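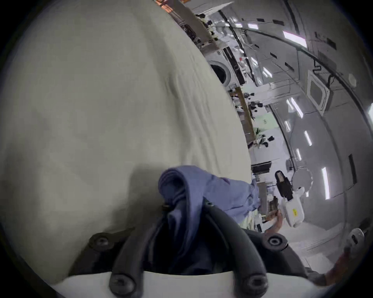
Skelatport 13 came out this week, and I've been poking at it for days, so let me tell you what changed for those of us who work on cloth. The big one is the new pinch detector. It used to want a nice clean edge before it would admit that the fingers had hold of anything, which made it pretty useless on laundry. A blue cloth bunched up between two black fingers, with a big wrinkly cream sheet right next to it, is the sort of view that sent the old version off into the weeds. Now it looks at the gap between the fingers first and works outward, and on my clips it gets the grasp right way more often.

For anybody new to this, Skelatport is the open toolkit out of Ultville that takes wrist video from hand-held grippers and turns it into paths a robot arm can learn from. Ruairi Guthrie started it, and he still answers most of the bug reports himself (often at hours that worry me a little).

I got him on a call and asked what took so long. "Lens correction, mostly," he told me. "We had a fix in January that was great in the middle of the picture and terrible out by the lights. I threw it away and started over." The rewrite also uses the room to work out how the gripper is moving - long straight things like ceiling beams and the edges of tables are a huge help there, and people walking through are not.

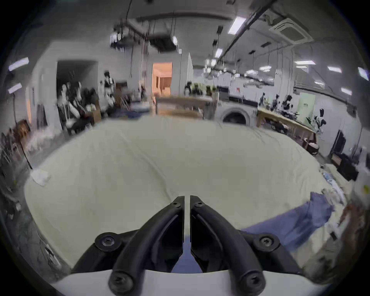 Wide-angle gripper view over the sheet, with the blue cloth off to the right.

The speed gains are real too. I ran the same batch of 300 short clips through the old release and the new one. The old one gave me 101 usable paths and quit on the rest. The new one gave me 273! I did not expect that, and I ran it a second time before I let myself get excited. Most of the ones it still loses are fast flips, where the cloth covers pretty much everything for a moment. 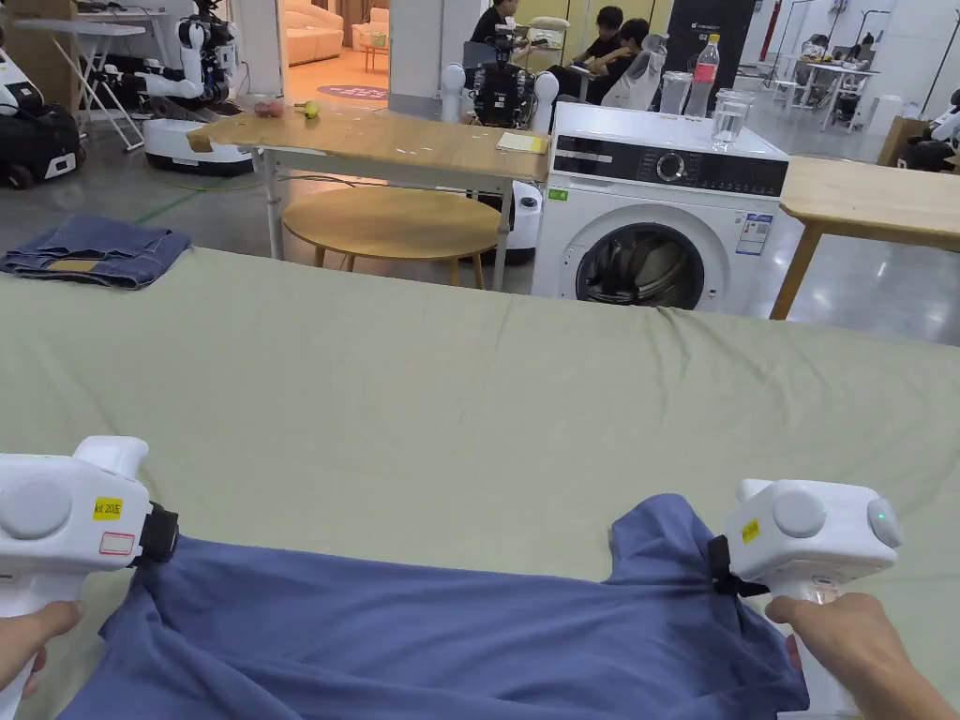 Two-hand syncing is the other thing people have been asking for, and it's in, sort of. Octavio Guzmán over at Hivham wrote that part, and it lines up the left and right tracks using a head view as the referee. If both grippers have the top edge of a shirt or something like it, the way these two do with the blue-gray one over the green sheet, the software treats them as one linked job and won't let their timing drift apart. It works nicely while both hands are holding on. When one lets go early, I still get a little jump in the path, and Octavio says he knows and it's on his list.

The planner, Henao, hasn't been touched much. It reads the new files fine, but you'll need to redo your old calibration before you load anything, and the warning for that is buried pretty deep in the log. I missed it and lost an afternoon. A small patch with a louder warning is next up, Ruairi says, and after that he wants to take another crack at the flips.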